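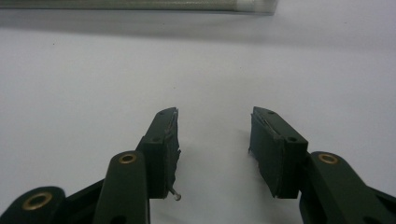
The Prakholm Public Library will extend its evening hours beginning in December, following a seven-month review of how residents use the main building and its two branches. Under the new schedule, the main building on Stamero Street will remain open until 9 p.m. on four evenings each week. The branches will close at 8 p.m., one hour later than at present.

The change was approved by the library board at its regular fall meeting. It follows a survey in which 590 cardholders answered questions about opening times, study space and the lending of items other than books. Longer evening hours were the most frequent request, particularly among residents who work outside the town and return after the current closing time.

Funding for the additional hours comes from the town's general budget and from a grant made by the Ziltgate Foundation. The grant covers staff pay and heating for the first year — a second year will depend on attendance figures, which the library will publish each quarter. 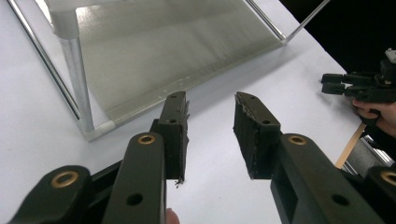 Yalçınkaya welcomed the later closing time but asked that the board look again at weekend mornings, when the reading room opens after the first bus has already arrived from the east side. The board replied that weekend hours fall outside the present grant and will be taken up in the spring.

Several services will keep their existing times. The local history room will continue to close at 5 p.m., and requests for material held in storage must be received by 3 p.m. for same-day use. Meeting rooms may be reserved for the new evening hours up to 21 days in advance. Groups with a standing reservation do not need to apply again.

The library will also end fines on overdue children's books when the new schedule takes effect. Charges for lost items will remain in place.
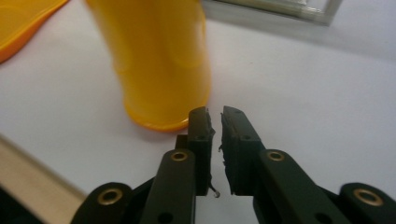 ## Notice to Cardholders

Cards that expire before the end of the year may be renewed at any service desk. Residents should bring proof of address. Printed copies of the new schedule are available at all three locations — large-print copies may be requested at the main desk.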